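Von: Dinis
An: Liste Freiwasser und Kaltwasser
Datum: 11/7/20
Betreff: Re: Neoprenanzug Tarner, Größe und Ärmel

Liebe Annelore, liebe Liste,

Annelore Ruppert schrieb:

> Hallo zusammen,
> ich schwimme seit April regelmäßig im See und möchte mir jetzt einen
> richtigen Anzug kaufen. Bis jetzt hatte ich nur einen alten
> Surfanzug von meiner Schwester, der am Rücken Wasser zieht und an den
> Schultern so steif ist, dass ich nach 20 Minuten müde Arme habe.
> Im Laden hat man mir den Tarner gezeigt, einmal mit langen Ärmeln und
> einmal ohne. Nach der Tabelle liege ich genau zwischen zwei Größen, 38
> und der nächsten darüber. Die Verkäuferin meinte, immer die kleinere.
> Stimmt das? Ich habe breite Schultern und bekomme schnell das Gefühl,
> dass mir am Hals etwas zu eng ist.
> Und lohnt sich die Ausführung ohne Ärmel überhaupt, wenn man bis in
> den November schwimmen will?
> Viele Grüße
> Annelore

Ich antworte etwas ausführlicher, weil ich vor zwei Jahren vor derselben Entscheidung gestanden bin und zuerst falsch gekauft habe. Bitte entschuldigt, wenn ein Wort nicht ganz passt, Deutsch ist meine dritte Sprache. Bei Schwimmsachen kenne ich manche Ausdrücke nur aus den Katalogen.

Zuerst zur Größe. Die Regel mit der kleineren Größe ist meiner Meinung nach nur richtig, wenn man bei Brust und Taille zwischen den Größen liegt. Wenn es an den Schultern oder an der Länge des Rumpfes liegt, würde ich die größere nehmen. Ein Anzug, der im Rumpf zu kurz ist, zieht die Schultern nach unten, und dann drückt auch der Kragen am Hals. Das war bei mir der Fehler. Ich habe damals gedacht, der Kragen ist schlecht geschnitten, aber der ganze Anzug war zu kurz für mich.

Probiere ihn bitte im Geschäft richtig an, das heißt mit dünnen Socken an den Füßen, damit die Beine leichter durchrutschen, und mit viel Geduld. Man zieht das Material in kleinen Falten nach oben, zuerst die Beine, dann die Hüfte, und erst wenn im Schritt keine Luft mehr ist, kommen die Arme. Die Fingernägel soll man nicht benutzen. Ich nehme einfache Stoffhandschuhe. Wenn der Reißverschluss zu ist, hebe beide Arme ganz hoch und bleibe so stehen, während du ein paar Mal tief atmest. Im Trockenen darf es sich eng anfühlen, im Wasser wird es etwas weicher.

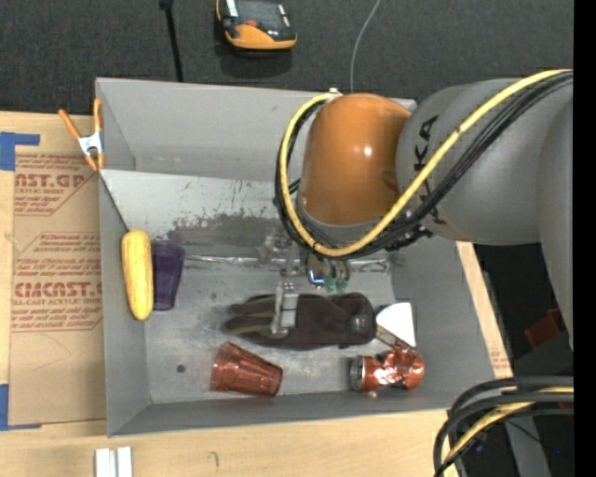

Lesezeit: 4 Minuten

Jetzt zu den Ärmeln. Ich besitze beide Ausführungen, den Tarner mit Ärmeln und einen älteren Lanau ohne. Der Lanau ist für mich der schönere Anzug zum Schwimmen. Die Schulter ist frei, der Zug fühlt sich fast an wie im Becken, und man kommt schnell heraus. Aber unter den Armen läuft immer ein wenig Wasser hinein, auch wenn er gut sitzt. Im Juli ist das angenehm. Im Oktober ist es das erste, woran ich denke, wenn ich am Ufer stehe.

Wenn du bis November schwimmen willst, würde ich also mit Ärmeln kaufen. Achte nur darauf, dass das Material unter der Achsel und über der Schulter dünner ist als auf der Brust. Beim Tarner ist es so, du merkst es, wenn du es zwischen zwei Fingern hältst. Dein Surfanzug ist wahrscheinlich überall gleich dick, und daher kommen vielleicht auch die müden Arme.

Cai hat in einer früheren Nachricht geschrieben, dass er unter dem Anzug noch ein dünnes Oberteil trägt. Ich habe es ausprobiert und bin nicht ganz überzeugt - es wärmt, aber bei mir hat es am Hals Falten gemacht, und dort habe ich mich nach 1,000 Metern wund gerieben. Vielleicht liegt es an meinem Oberteil, es ist nicht mehr das jüngste. Ein Sport-Bikini oder ein glatter Badeanzug ohne dicke Nähte ist nach der Erfahrung meiner Frau die bessere Lösung. Sie sagt, die Träger sollen hinten zusammenlaufen, weil sie sonst unter dem Neopren von der Schulter rutschen und man sie dann nicht mehr erreicht.

Gegen das Reiben am Hals hilft ein Stift oder eine Creme ohne Erdöl. Vaseline bitte nicht, sie greift den Kleber und das Material an. Ich trage es im Nacken auf und links und rechts dort, wo der Kopf beim Atmen dreht.

Für den Anfang mit dem neuen Anzug noch ein Rat: schwimme die ersten Male nur in Ufernähe und kürzer als sonst. Die Beine liegen höher, der Beinschlag geht manchmal in die Luft, und wer sich am Hals schnell beengt fühlt, soll sich im flachen Wasser daran gewöhnen können. Mir hat geholfen, den Kragen im Wasser einmal kurz aufzuziehen und etwas Wasser hineinzulassen. Es ist für einen Moment kalt, aber danach sitzt alles besser. Meine längste Strecke mit dem Tarner waren bis jetzt 1,848 Meter, und da habe ich den Kragen nicht mehr gespürt.

Nach dem Schwimmen mit klarem Wasser ausspülen und von links im Schatten trocknen, über einen breiten Bügel gelegt und in der Mitte gefaltet, nicht an den Schultern aufgehängt.

Falls du zum Vergleich meinen Lanau anprobieren möchtest, schreibe mir bitte direkt und nicht über die Liste. Er könnte dir passen, nur am linken Knie hat er eine geklebte Stelle. Eine Frage habe ich selbst auch an alle: Kennt jemand Neoprensocken, die am Bund dicht bleiben? Meine füllen sich beim Hineingehen jedes Mal.

Mit freundlichen Grüßen
Dinis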